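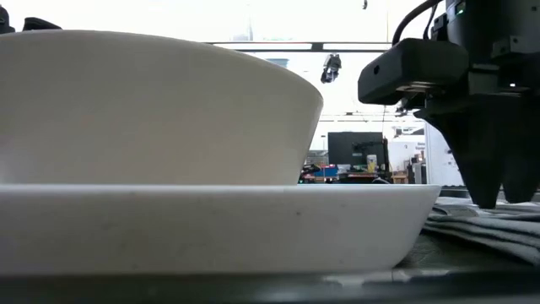
A gripper above a folded cloth at the Rallis test hall in Zonau, with a bowl and dish on the same table.

Print this page | E-mail this page

Rallis has stopped all table-clearing trials at its Zonau hall after a robot arm did not release a cloth and pulled a full place setting to the floor. No person was hurt.

The fault happened during a long run of the Ninumora programme, in which the arms learn to lift and fold kitchen textiles beside tableware. According to the company, the fingers received the command to open but stayed closed for eight seconds. In this time the arm continued to its next position and took the cloth with it. Two plates were broken.

"The arm should wait until it knows that the fingers are open," said Regula Schnyder, who leads the trials. "In this case it did not wait — the signal came too late and the software accepted an old value."

Danjuma Okeke, safety officer at the hall, said the emergency stop worked correctly when a technician pressed it. He has asked that staff remain behind the yellow line during every run, also during slow ones, until the new software is checked.

The gripper supplier, Wurton, has received the log files and will send an engineer. Seven arms of the same type are in use at Zonau, and all of them are switched off for the moment.

Rallis expects to start again in September — first with cloths only, and without plates or bowls on the table.

Last updated: 05/07/2023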